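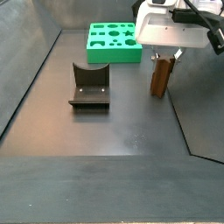 Marwa El Khatib had priced the floor at Nikolaidis twice before she saw it. The drawings said 887 square metres of resin over old concrete, and the drawings were wrong about the concrete. It was damp along the north wall. She went back to the van for the meter and passed the grey-walled bay where a block of bright green foam sat on a dark table, round holes and a star cut into the top, with a black bracket in front of it. The bay had to stay where it was until the end of June. She wrote that on the plan and drew a line round it.

Stamatia Gavalas met her by the loading door at 6.

"Well?"

"You need a membrane. Two coats, before any resin goes down."

"Oster didn't say anything about a membrane."

"Did Oster take readings?"

Stamatia looked at the floor. Oster had come in March, stayed for a cup of tea and sent a price the same night. It was a good price. She had already shown it to her brother.

"How much more?"

Marwa told her. A forklift went past and they both stepped back.

"And if we leave it out?"

"It'll lift by the wall first. Then you'll ring me."

"I might ring Oster."

"You might."

Stamatia took the plan and held it up to the light from the door. She asked what the line was for, and Marwa explained about the bay.

"Start at the far end, then," Stamatia said. "I'll talk to my brother."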